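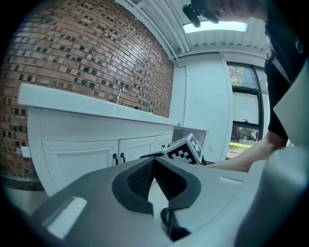 I'd been meaning to talk to Maribel Llanos ever since she packed up my aunt's house in two days flat. She's been helping people move for 18 years, mostly people going from a big place to a small one, and she has opinions about all of it (boxes, tape, sons-in-law). We met in her kitchen and I'd barely got my coat off before she started on what she calls the orphans, the odd little things that don't belong with anything else. A single key, a foreign coin, a small white cube with a black pattern on it like the one at the top of this page. "People will give away a sofa without blinking," she said, "and then stand there for ten minutes with something the size of a sugar lump."

So what does she do with them? One shoebox, and the lid has to shut. She lets people fill it with whatever they like and she never asks about any of it. I said mine would need to be a very large shoebox and she gave me a look.

Start with the dull rooms

I'd have thought you began with the loft. No! Maribel won't go near a loft until the second week, and she leaves photographs until the very end, when everyone's had some sleep. She begins with the bathroom. "There's no grandmother in a bathroom cabinet," she told me. "It's old plasters and hotel soap. You can throw things away and feel good about it."

She also reckons it's where things from other rooms go to hide. Open the cabinet door under the basin and you find one lot, and then there's everything that has settled along the top – a crumpled yellow snack bag, a plastic bottle, a lid, a packet or two. Her rule is to clear the top first, before you so much as touch a drawer, and to carry a bowl with you for anything that lives elsewhere. I tried this when I got home and the bowl came out with three teaspoons in it.
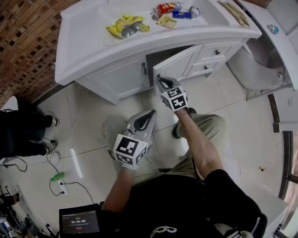
What it costs, and who pays

I did ask about money. She charges 300 a day and brings her own boxes, and she doesn't mind saying that plenty of families could manage without her. "They pay me so they don't have to argue with each other," she said. Her worst job was a house with around 4000 books, all of them promised to two different brothers. In the end Heriberto Escobar, her business partner, put them on the lawn and had the brothers choose in turns, one shelf each, until it got dark. They came back the next day and did the rest.

Does she ever get attached? She went a bit quiet at that and topped up the tea. There was a piano once, an old Benedetti with a cracked lid, and she very nearly took it home. Heriberto talked her out of it on the stairs.

She's fully booked until October, and after that she's moving house herself. I asked if she'd started packing. "The bathroom's done," she said.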